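進捗報告(12月分) 双腕による容器開閉作業の自動化

提出先:Pritanov 助成プログラム担当 Aurelia Lungu 様
作成:Ravley 作業グループ Traian Rusu
取り急ぎ。図表の整理は間に合わず、文章のみで失礼します。

先に結論から

・蓋開け作業中に右腕の停止不良が1件。けが人なし。
・容器1個破損、右グリッパの爪1本変形。
・原因は二つ重なっていた。片方は対策済み、もう片方は暫定対応のまま。
・予定していた反復試験は未達。計画1,000回に対し、停止時点で47回。
・追加予算のお願いは今回なし。ただし日程は後ろにずれます(後述)。

何が起きたか

金曜の午後。ステンレス製の弁当容器の蓋を右腕で持ち上げ、左腕で容器側を押さえる動作の試験中。47回目で、蓋の端の留め具をつかんだまま右腕が上昇を続けた。本来は蓋が一定の力以上で引っかかった時点で止まり、少し戻して持ち直す。それが止まらなかった。

左腕はこの時点でまだ容器に触れる前。つまり容器を押さえるものがない状態で蓋だけ引かれた。容器ごと持ち上がり、傾いて、台の手前に落下。落ちる途中で左の爪の先に当たったようで、音は2回聞こえている(Anca Ene の記憶による。ログの力の波形にも山が二つある)。

非常停止は Anca が押した。押してから腕が止まるまでは問題なし。仕様どおりの時間で止まっている。非常停止の系統に異常はなかった、という点は強調しておきたいです。前回の面談で一番ご心配いただいていた所なので。

腕の可動範囲内に人はいなかった。Anca は操作卓側、自分は隣の机で前日のログを見ていた。ただし、落ちた容器が台の縁を越えて床まで行っている。床のテープの内側で止まったが、余裕があったとは言えない。作業区画の大きさは見直します。

原因について

一つ目。力のしきい値の読み込み。
右腕の制御プログラムは起動時に設定ファイルからしきい値を読む。前の週に Florian Riviere が設定ファイルの書式を整理した際、容器ごとの値を別の節に移した。右腕側のプログラムは古い場所を見に行き、見つからないので既定値を使った。既定値は空の状態で腕を動かす時用の高い値。警告は出ていた。起動時のログに1行。画面が流れて誰も見ていない。

これは Florian の失敗というより、値が見つからないのに動き出せる作りになっていたのが悪い。書いたのは自分です。最初の試作の時に「とりあえず」で入れた既定値がそのまま残っていた。

二つ目。左右の同期待ち。
左腕が容器に接触したことを確認してから右腕が引く、という順序になっているはずだった。実際には左腕の「到着」の信号で右腕が動き始めていた。到着は目標位置の手前まで来たというだけで、触れたかどうかは見ていない。46回目までは、右腕が引き始めてから力が立ち上がるまでの短い間に左腕が追いついていたので表に出なかった。47回目は左腕が遅れた。遅れの理由はまだ確定していない。通信の混雑か、左腕側の経路計算のやり直しか。ログの時刻が左右でずれていて、突き合わせに手間がかかっている。

しきい値が正しければ、同期がずれても右腕は途中で止まったはず。逆に同期が正しければ、しきい値が高くても容器は押さえられていた。両方そろって初めて落ちた。そういう意味では運が悪いが、どちらも前からあった穴なので、いずれ出たと思います。

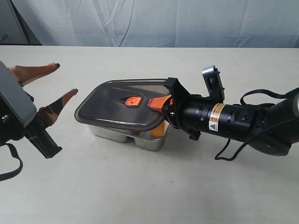

対策と現状

しきい値の件は対応完了。設定に値がない場合、プログラムは起動しない。既定値は削除。さらに起動時、読み込んだ値を操作卓の画面に出し、操作者が確認キーを押すまで腕の電源が入らないようにした。わざと値を消したファイル、単位を間違えたファイル、古い書式のファイルで試し、いずれも起動を拒否することを確認済み。

同期の件は暫定。右腕が引き始める条件に、左腕の接触検知を追加した。左右どちらかが待ち時間を超えたら両腕とも停止し、右は留め具を放さず保持。放すと蓋が跳ねることがあるため、保持を選んでいる。ただしこの保持にも難があって、長く止まっていると爪の温度が上がる。今は操作者がその場で解除する運用で逃げている。夜間の無人運転はこの状態では出来ない。再開の目途が立つまで無人運転は全面中止。

左腕の遅れの原因調査は継続中。左右のログの時刻を合わせる仕組みを Domnica Lungu が作っている。来月前半には使えるようになる見込み。そこで初めて47回目の中身がきちんと見えるはずです。

機材の状況

右グリッパの下の爪が曲がった。目で見てわかる程度。予備に交換し、原点合わせをやり直した。これで半日。曲がった爪は保管してあるので、必要なら現物をお見せします。
左グリッパの爪は先端に擦れがあるが、開閉と力の出方に変化なし。そのまま使用。
容器は縁がへこみ、蓋がはまらなくなった。同じ型の手持ちで継続。同型の在庫が減ってきたので、Birkett に追加を頼んである。納期の回答待ち。
ケーブルは左右とも引っ張られた跡なし。念のため根元の固定だけ締め直した。右腕のたるみが台に触れる姿勢があるのは以前から気になっていて、今回の件とは関係ないものの、ついでに取り回しを変える予定。

数字の扱いについて

前回の報告で「開封成功率は良好」と書きましたが、訂正させてください。同期の問題は前月の試験にも入っていた。左腕が押さえていない状態で、右腕の力だけで開いてしまった回が混じっている可能性がある。開いたという結果だけ見れば成功でも、計画書の定義(両腕で保持して開ける)では成功に数えられない。

Domnica が前月のログを見直している。終わるまでは前月の成功率を引用しないで下さい。Revley との合同発表の資料にも古い数字が載っているので、先方には差し替えの連絡を入れた。返事はまだ。

今月の47回についても同じ扱い。集計には入れず、不具合調査用の記録として別に保存しています。

再開の手順

いきなり元の速度には戻さない。順番は以下。

1. 容器なしで両腕の動きのみ確認。完了。
2. 空の容器、通常の半分の速度。90回。操作者2名。現在ここ。
3. 中身入り、半分の速度。
4. 通常の速度。
5. 反復試験を1回目から数え直し。

2の段階は今週から開始。途中で左腕の待ち時間超過が出たら、その場で止めて原因を見る。回数を稼ぐための試験ではないので、進みは遅いです。3以降の日付は、2が終わってから別途お知らせします。

操作者を2名にしたのは、1人が画面、1人が腕を見るため。前は1人で両方見ていた。今回 Anca が間に合ったのは、たまたま顔を上げていたからだと本人が言っている。そこに頼る運用は続けられない。人手はその分食われるので、Florian の把持計画の改良は一旦止めています。

作業区画の変更

床のテープを外側に張り直した。台の手前の縁に、落下止めの低い柵を付ける案がある。ただ柵が腕の下側に当たる姿勢がありそうで、高さを検討中。軟らかい材料で作るか、着脱式にするか。Anca が厚紙で仮の物を作って姿勢を一通り試しているところ。
操作卓の位置も少し下げた。非常停止ボタンは卓上のものに加え、腕を見る側の操作者が手に持てるものを追加。どちらを押しても両腕が止まることを確認ずみ。

日程への影響

反復試験の完了は当初の予定に間に合いません。遅れの幅は、左腕の原因がいつ判るかで変わる。制御側の修正だけで済むなら小さい。通信の構成まで触るとなると、左右の腕を同じ系統にまとめ直すことになり、大きい。現時点でどちらとも言えないので、日付はあえて書きません。いい加減な日付を出して、また訂正する方がご迷惑かと。

影響を受けないもの。留め具の位置検出の作業は別の机で進んでおり、予定どおり。反射の強い金属面で検出が外れる件は、照明の当て方を変えてだいぶ減った。蓋の透けた部分を縁と取り違える件はまだ残っている。こちらの詳しい結果は次回の報告に回します。

影響を受けるもの。Revley での実演。先方の都合もあるので中止とは言っていないが、通常速度での実演は約束できないと伝えた。半分の速度でもよければ、という話で先方が検討中。

ご判断いただきたいこと

(a) 反復試験の回数について。数え直しで1,000回のままとするか、段階を分けて中間で一度区切るか。こちらとしては中間で区切って一度見ていただく方が、問題があった時に早く相談できるので助かります。
(b) 今回の件を、貴プログラムの安全関係の記録に載せる必要があるかどうか。必要であれば様式をお送りください。こちらの内部記録は作成済みで、そのままお渡し出来ます。
(c) 面談の形。可能なら次回は現地でお願いしたい。腕の動きと新しい手順を見ていただいた方が、文章より早いので。

補足。事後の聞き取りで出た話

聞き取りは当日の夕方と翌週の2回。翌週の方が話がよく出た。

・起動時の警告は前の日にも出ていた。Anca は見た覚えがあるが、他の警告に混じっていて重要とは思わなかったとの事。警告の数が多すぎる。無害なものは消すか、別の画面に分ける。担当 Florian。
・設定ファイルの変更は、左腕側では動作確認していた。右腕側は「同じだろう」で済ませた。今後、設定の書式を変える時は両腕で空運転してから取り込む。
・右腕の動きが前より強い気がする、と Domnica が前日に口にしていた。書き留めていない。違和感を書くだけの欄を作業日誌に追加した。空欄でも可。
・自分は横で別の作業をしていて、異常に気づいたのは音がしてから。試験中は別作業をしない、と決めました。

最後の点は前にも言われていたことで、徹底できていなかった。申し訳ありません。

ログ一式と内部記録は共有の置き場に入れてあります。左右の時刻がずれたままなので、ご覧になる際は同じ行の時刻を直接比べないようお願いします。時刻を合わせた版は Domnica の作業が終わり次第、同じ場所に追加。(a)と(b)の返事だけ、先にいただけると助かります。

Traian Rusu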